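Plastside repair group – notes from the April meeting

Started 4pm, room at Skarkitz. Previous notes agreed, one spelling fixed.

1. Can machines do the fiddly jobs yet
Long talk on mending and sewing. Pillow seams, buttons, upholstery tacks. General view – not at home, not soon. Suturing on a practice pad was the nearest thing anyone could point to.
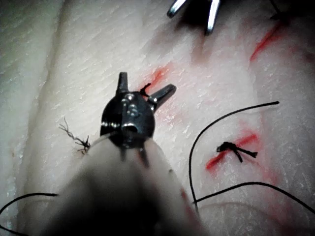

Chiu quote for the seam machine is 400 per month, 2 month minimum. Felt steep. Does flat hems only, wont turn a corner. Agreed to ask for a trial first.

2. Thread handling
Stiff sheet goods fine, anything limp is trouble. Thread worst of all. Knots came up again.
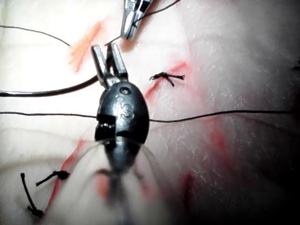 Ikutine say their folding unit is good for 1000 towels before a service. No figure for shirts. Chase.

3. Shop floor
Packing bench could take a machine now, returns bench could not – too many odd shapes. Staff want it kept as is untill the trial is done. 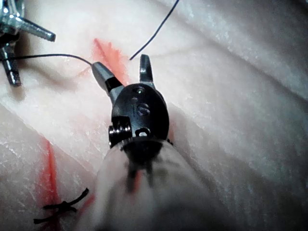
Open gripper and black thread, tied knot at lower left

Disagreement on cost of minding the thing. Not settled. 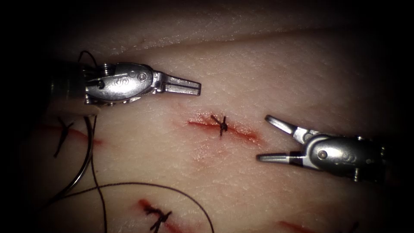
4. Actions
Trial dates from Chiu. Shirt figures from Ikutine. Bring torn cushoin covers next time, 4 if possible.

Closed 5.20pm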